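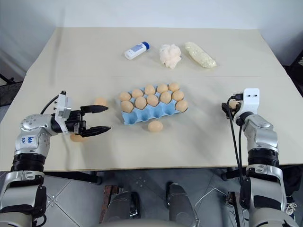 Which end of the egg goes down in the carton?

The narrow end. The air pocket is in the wide end, and the yolk stays better centered when that end is up.

Start with a clear table and a dry carton. A molded pulp carton that has gotten damp goes soft at the bottom, so press each cup with a thumb before you fill it. Put the eggs down where they won't roll, a few inches in from the table edge.

Fill the back row first, one egg at a time. Hold each egg around the middle and lower it until it touches the cup, then let go. Turn it once in your fingers on the way and look for hairline cracks. Cracked eggs go in a bowl, to be cooked the same day.

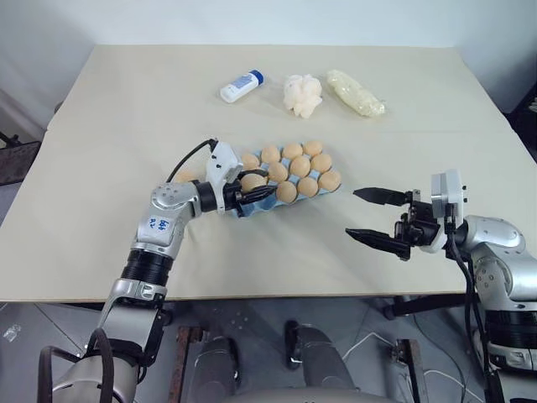
Work forward row by row so your hand never has to reach over eggs you have already placed. If an egg rocks in its cup, lift it out and try another cup. Very large eggs do better in the corners. Keep one hand on the rim of the carton if it slides.

When you move the carton, support it from underneath with both hands. Keep it on a refrigerator shelf, away from the door. We stack ours no more than 3 high.
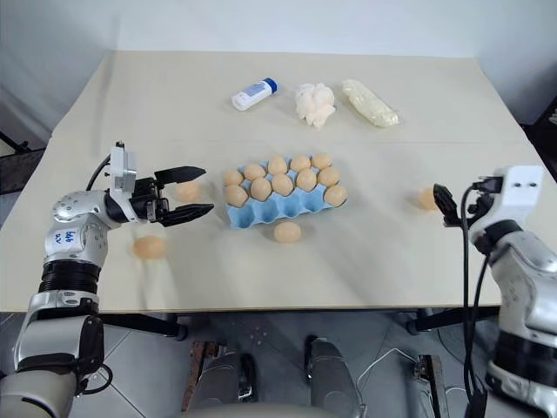 Brunton, December

Adjoa Aryee wrote to ask whether a part-used carton should be evened out. Yes, if you are going to carry it. Move the eggs so both ends weigh the same, leaving the empty cups in the center. On the shelf it makes no difference.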